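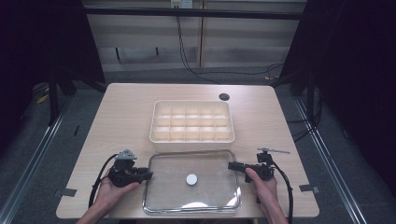

**Gripper comparison, minutes, 2026-05-30**

Present: Imelda Buenaventura (chair), Évan Delaunay, Agathe Huet, Anatole Pruvost (notes)
Apologies: Séverine Barbier

**1. Last minutes**

Agreed, with one fix. Imelda did not "welcome" the Cenent quote. She received it.

**2. Hand-held grippers, disc task**

Évan reported 315 usable runs with the Maihi jaws and says they are ready to go on the arm. Agathe doubted it. A person holding the grip will correct a bad approach without noticing, and the arm won't. She also asked who decided what "usable" meant. Évan did, after the runs were done.

Imelda wants the rule written down before any more runs are counted. Évan objected that this throws away good work. Noted.

**3. Glass dish**

Anatole asked if clear glass is a fair test for the cameras. The rim throws highlights and the wood grain shows through the bottom. Évan thinks that is the point of using it. Agathe would like the same task in a plain opaque dish first, so we know which failures belong to the jaws. Agreed, with no great enthusiasm from Évan.

**4. Inico controller**

The supplier's sheet promises a 9 ms response. We have not measured it and the sheet doesn't say what was attached at the time. Not to be quoted in our report until we have our own number.

**5. Cost**

Cenent wants 882 per pair, cables extra. Imelda will not sign for three pairs on the present evidence. Back on the agenda in August.

**Actions**

- Évan: written rule for a usable run
- Agathe: opaque dish, repeat the disc task
- Anatole: time the Inico controller
- Séverine: ask Grilell if the loan jaws can stay longer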